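Hasumley inquiry documents — search and page viewer returning wrong pages
Status: Resolved (one item still open, see bottom)
Opened by: Biljana Trajkovski, Cevora politics desk
Component: Prindadix document viewer, public site
Priority: High, changed from Normal

8:10 am
The mayor's office in Hasumley released the emails last night. The whole batch the council asked for, aides, campaign people, the outside law firm, all of it. 1,642 pages in one PDF. We loaded it into Prindadix so readers can search it next to the story. Story went up at 6.

Problem: search hits go to the wrong page. Type the press secretary's last name, click the first hit, you land on a parking invoice. The right email is further back. Early pages are OK, gets worse the deeper you go.

This matters because our story links to specific pages. We say the press secretary was told about the draft statement before it went out, and link to the email. Link goes to a catering order. Readers have noticed. So has the mayor's lawyer.

8:25 am
Tried so far:
— cleared site cache
— different browser, same
— logged out, same
— phone, same but slower
— opened the original PDF on my desktop, page numbers there are correct. So it's us and not the city.

8:40 am
Put an editor's note on the story saying page links are being fixed. Took the direct links out of paragraphs 3 and 9 for now. Left the quotes in, I checked both against the PDF by hand.

9:05 am
Reply from Prindadix support, pasting:

"Thank you for reaching out. Please confirm whether the file was processed with 'skip blank pages' turned on. If so, blank pages are dropped from the viewer but may still be counted by the search index."

Checked. It's on. I didn't turn it on, might be the default for new collections? Somebody please find out.

9:20 am
That has to be it. City's PDF has blank seperator sheets between custodians, plus the backs of anything that was scanned double sided. Went through the thumbnails with a coffee and a notepad. 64 blanks. Last hit in the file is off by 64. First hit after the first separator is off by one. Matches.

9:30 am
Asked Prindadix if we can just switch the setting off. Answer: yes but the whole file has to be reprocessed, and the old page links will break while it runs. Also asked if the stamped numbers (bottom right corner, the city's own) can be used as the page number instead. No, "on the roadmap."

Not waiting for the roadmap. Running it.

9:34 am
Reprocess started. Viewer shows a "please check back" message. Told the audience team not to push the story on social until I say so. They had already scheduled one. Got it pulled.
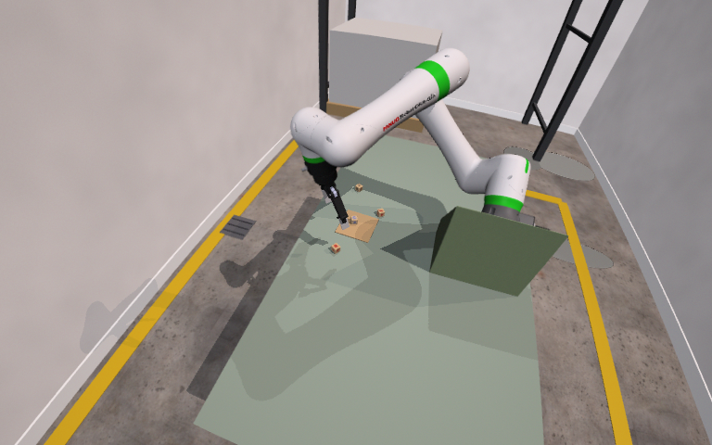

FANUC Robot CRX arm in a simulated work cell

10:15 am
Still going. Council president's office called asking if we "took the emails down." No. Explained. They want to quote page numbers at the afternoon session and were using our viewer to do it, instead of their own copy. Told them to use the stamped numbers.

10:50 am
Done. Tested:
— press secretary name, first hit: correct
— "draft statement": correct, all of them that I opened
— law firm name: correct
— last page of file: correct, and it says 1,642 at the top like it should

Blank pages now show up as blank pages. Fine. A couple readers will write in and say we're hiding something. Added a line under the viewer: "Blank pages are in the original release."

11:05 am
New problem. Search is slow now. Up to 23 seconds for a common word like "mayor". Names are quicker. Was more or less instant before.

11:20 am
Guo (our hosting people) looked. Their side is fine, normal load, no errors. They say the viewer is asking for every thumbnail each time someone runs a search, blanks included, and nothing gets cached after a reprocess until it's been opened once. Their suggestion was to turn off thumbnails in results.

11:28 am
Turned off thumbnails in results. Much better, a second or two. Looks uglier. Don't care today.

11:45 am
Put links back in paragraphs 3 and 9. Clicked each one logged in, logged out, and on phone. All good. Reworded the editor's note to say the links were pointing to the wrong pages between 6 am and 10:50 am and that no quotes changed. Copy desk approved the wording.

Told audience they can post.

12:10 pm
Mayor's lawyer wrote again, now says page 4 has an unredacted cell number. He's right, it's in the city's own release. Checked with the editor, we're covering it on our copy and noting that we did. Redaction tool in Prindadix works on a single page without a reprocess, thank god. Done 12:22. Searched the number afterward and it still came up in the text layer!! Had to tick "remove underlying text" as well. Ticked, saved, searched again, no hits.

For whoever does the next one of these: the black box by itself does nothing to the text. Tick the second box.

12:40 pm
Checked our other collections for the skip blanks thing. Four have it on. The budget hearing packets are the worst, the July one especially. The rest are short and mostly no blanks. Will reprocess overnight when nobodys reading.

1:30 pm
Council session on now. Council president just read out two page numbers and both match our viewer. Closing the main issue.

Still open
— who or what turned on skip blank pages, asked Prindadix, waiting
— thumbnails back on in results once everything's cached, ask Guo when
— overnight reprocess of the other collections, me
— second release from the city is supposed to be coming, they won't say when. Do NOT load it before checking the setting.

B. Trajkovski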